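Hands for hire

Muchen Tan got the call sheet wrong, so we turned up an hour early and had to wait in the hall at Mirnard with bad coffee. Fine by me. Gave us time to read the contract, and the contract is the interesting part.

Mirnard doesn't sell you a robot. It rents you a pair of robot hands, arms attached, plus a person to look after them, for 2 months at a stretch. You say what job you want done. They bring the gear, teach it, leave it running, come back when it sulks. The package is called Stisov. Launched last November, quietly, and by May 2023 there was a waiting list.

Price first, as everyone asks. $3,467 a month for the pair. Setup is on top and nobody would give me a flat figure for that - depends on the floor, the benches, how fussy your parts are. Pulling out early costs you the second month. Read that clause twice.

What you get

Two hands, fingers that bend at several points, soft tips. One minder, on site for the first week and on the phone after. Software updates while you're signed up. You don't get spare fingertips past the first set, wich seems mean. They wear. Yichen Lu, who runs a small packing shop and has had the service since summer, says she budgets for new tips like she budgets for tape.

"It's slow," she told me. "Slower than my worst casual. But it turns up."

The training

Most of the first week goes on this. The minder, Simão Henriques in our case, steers the hands through a job again and again, and the system picks up the pattern. The sales sheet says to allow about 180 run-throughs for a simple pick and place. Henriques thinks that's optimistic. Allow more for anything floppy, he says, and don't change your boxes halfway thru.

He likes to work without talking. I asked a lot of questions anyway. How close can the hands get before one fouls the other? Pretty close, he said, and kept going.
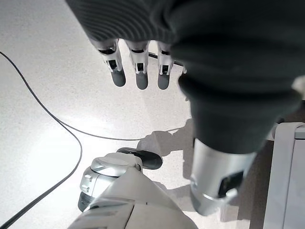
Would I sign?

For a steady, dull job, maybe. Same part, same box, all year. The rival offer from Zou is cheaper per month but you train it yourself, and I wouldn't want to, not on a Friday-sized crew with orders waiting. Stisov's minder is what you're paying for. Ask who yours will be, and ask what happens when they're off sick. Mirnard's answer to that one was vague. A colour brochure and a promise.

Bookings are taken by phone only, two months minimum, tips extra.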